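Cinthorpe Roasting Shed: Pre-Season Safety and Food Handling Checklist
December 2020

Covers the Narnix drum roaster, the grinding room, green coffee and chicory storage, and the packing bench. Mark each line OK, FIX or N/A. Comments from this inspection follow each line.

1. Receiving and storage

Sacks on pallets, clear of the wall: OK
Chicory root kept apart from green coffee: OK
Lot tags readable on every sack: FIX
Two tags on lot 557 have faded. Rewrite in paint marker before the lot is opened. The Dimaculangan beans are tagged correctly.

Rodent stations checked and logged: OK
Moisture meter reading checked against the test sample: OK

2. Roaster

Chaff collector emptied: FIX
It was half full at the start of the day. The rule is to empty it after every shift, and the log skips two shifts in September as well.

Exhaust duct cleaned: OK
Emergency stop tested: OK
Gas shutoff valve turns freely and is labeled: OK
The label is small. A bigger one is on order with the next batch of signs.

Drum bearing greased: OK
Cooling tray screen free of broken beans: OK
Extinguisher within reach, pin in place: OK
Still partly blocked last time by the broom rack. The rack has been moved next to the back door. Leave it there.
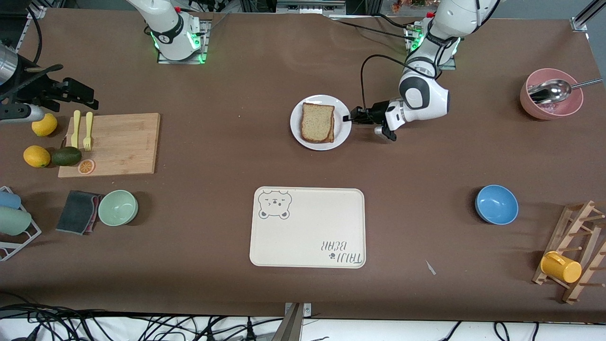

Milan Koster
Shed Inspector and Roasting Supervisor

3. Grinding room

Guard on the Flotness grinder closes fully: FIX
The latch needs a push to catch. Do not run the grinder until it is replaced. Part number 802 in the manual.

Magnet in the hopper cleaned: OK
Dust wiped from light covers and the tops of cabinets: FIX
The light covers are fine. The cabinets are not. Use the vacuum, no compressed air.

Ear protection hanging by the door: OK
There are 3 sets and one has a cracked band. Throw that one out.

4. Packing bench

Scale zeroed and checked with the test weight: OK
Heat sealer cord free of damage: OK
Hand sink has soap, towels and warm water: OK
Blend labels list both coffee and chicory: OK
The old labels said "coffee blend" in large type with chicory only on the back. All of the old roll has been removed. If you find more of them in a drawer, bring them to the office.

Roast date stamped on every bag: OK

5. Exits and floor

Both doors open from the inside without a key: OK
Floor dry and swept: OK
The mat at the loading door curls at one corner. Tape it down for now.

First aid kit stocked: FIX
Needs burn gel and medium gloves.

Items marked FIX are to be done before the first roast of the season, with the grinder latch first. Write the date and your initials beside each one on the paper copy in the office. I will go through the open lines again when the latch comes in.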